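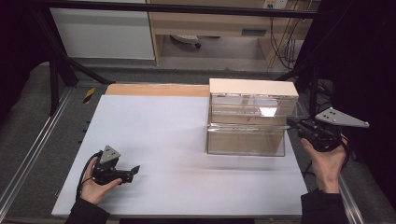 Clear acrylic box with a pink lid.

Thread on the Loston Island pharmacy, since people on the mainland keep asking me what is going on. I went to the meeting at the school last night and have read the notice from Celtness twice.

The short version: the Celtness pharmacy on Harbor Street closed for good in August. It was the only one on the island. Prescriptions now come over on the ferry, packed on the mainland and carried by Ovex, a delivery company.

The ferry runs 4 days a week at this time of year. If wind cancels a sailing, the medicine waits for the next one. People had been told in the summer that there would be a backup boat. There is no backup boat in the contract.

The clinic counted 86 late prescriptions between the closing and the end of last month. Late means the patient had already run out, or was due to run out that day. Most were blood pressure pills and inhalers. Two were insulin.

Dr. Vasanthi Weerasinghe gave those numbers. She runs the Lapiņa Clinic, up the hill from the ferry landing. In both insulin cases she covered the gap from the clinic's own fridge, and she said the fridge is not stocked for that and was never meant to be.

Graham Cheetham spoke for Celtness. He said the store had lost money for three years and they could not find a pharmacist willing to live on the island. Someone asked what the salary was. He said he didn't have it with him.

He also said the delivery plan was "performing within expectations." That got a reaction from the back rows. I won't type out all of it.

Now the part that is new. The clinic wants to become a dispensing clinic, meaning the doctor could hand out common medicines directly, on site. State rules allow this where there is no pharmacy within a set distance. With the store gone, Loston qualifies.

The state health office got the application in September. They asked for more paperwork on storage and record keeping. Weerasinghe sent it back last week. She has not been given a decision date.

What dispensing would cover: antibiotics, blood pressure drugs, inhalers, insulin, most of the everyday stuff. What it would not cover: strong painkillers and anything that has to be specially mixed. Those would still come by boat.

Cost is the other question. The clinic needs a locked room, a second fridge with an alarm, and a part-time technician. Ravinder Doucette from the town office said the town can pay for the room and the fridge out of this year's budget. The technician is not funded.

Margus Laur, who works one of the lobster boats, said he has twice picked up his neighbors' refills himself while he was on the mainland. The pharmacy over there let him sign for them the first time and refused the second time. Same neighbors, same medicine.

Cheetham said signing rules are up to each store. Laur asked him to put one rule in writing for the whole island. Cheetham said he would look into it - no date on that either.

A few people asked me about the flu shots. Those are separate. The clinic has its own supply and is giving them on the usual afternoons. You don't need to have ordered anything through Celtness.

If you take something every day, the clinic's advice for now is to ask for your refill a full week early. Most insurance plans will let you. If yours says no, call the front desk and ask for Indrek Žukauskas. He has been phoning the insurers for people and says it usually gets sorted the same day.

If your package was due on a canceled sailing, call the clinic as well as Ovex. Ovex can tell you where the package is. The clinic can tell you what to do until it gets here.

I've asked Celtness for the salary figure and for a copy of the delivery contract. I've asked the state when it plans to decide. I'll add replies to this thread when I hear back.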